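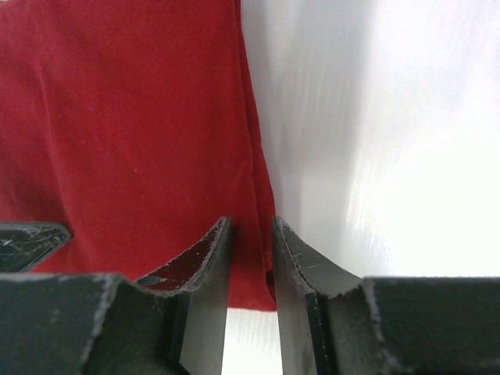

Caltwood Moot: hall safety checklist, with comments
Checked April 3, 2020

Our fantasy fan gathering is in November, and I went through the Haslam hall early. Loved every minute of it!

Fire exits - OK. Both doors open outward and the signs light up. The bookstall must stay clear of the left one.

Capacity - OK. The hall is rated for 200, and we've never sold more than 11 tables' worth of trivia teams, so the Riddle Contest can stay in the main room.

Extension cords - FIX. 19 on the shelf, two with cracked plugs. Those are in the trash now. Tape down the rest before the Nurkent read-aloud starts.

Costume and prop check - OK, with notes. Blunt blades only, peace-tied at the door. Cloaks need to clear the floor on the stage steps, and I'd love to see everyone stitch a good straight hem, not a loose fold like the one on the red cloth. Long trains are fine for the parade if a friend carries the end.

Candles - NO. Battery ones look great in the Testum lanterns, I promise.

First aid kit - FIX. Bandages low, burn gel missing. Kit lives in locker 376.

Stage steps - OK. Handrail is solid. Add white tape to the top step.

Next check the night before doors open.

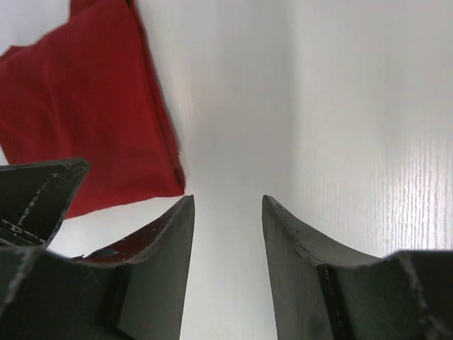 Dragon puppet - FIX. The neck pole is loose again and it needs a new bolt before anyone walks under it. Wrap the pole grip too; a strip of deep red cloth, like the wrinkled piece on the white surface, would suit the old beast perfectly. Three people to lift, always.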